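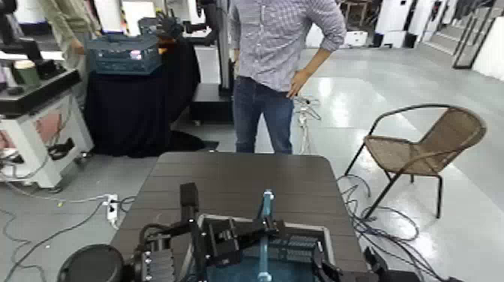
Left gripper lets go on its own, mid-hold. Two-arm bench setup, Veleck controller, stock fingers. It closes, reports a good grip, then somewhere between 9 seconds and forever it opens again and the part goes over. We're only asking it to hold a light-blue plastic bar upright in a shallow tray, so I doubt it's the weight. Log says "fault 479" and the manual stops at 400-something. The right arm has never done it. I swapped the fingers and reflashed twice, and in February I apologized to it out loud. Any ideas?

Answer 1 (accepted)
479 on a Veleck is a voltage dip on the gripper line. The supply sags, the driver resets, and the reset default is open. Great default if your hand is in there, less great for the part.

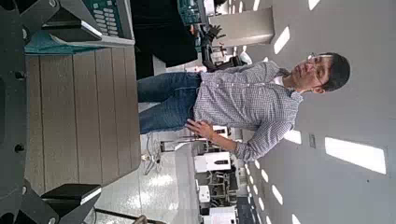 Check the connector at the wrist first, the small one that flexes every time the joint rolls. Mine went at 1,741 cycles. Wiggle it with the arm powered and the gripper closed on something you don't love, e-stop within reach and fingers out of the jaws. If it opens, replace the cable. Casov sells one with a proper strain relief.

Answer 2
Same thing on a Zekley, different number. Turned it off and on.

Answer 3
Don't share a power strip with anything that has a motor in it. Cost me a weekend.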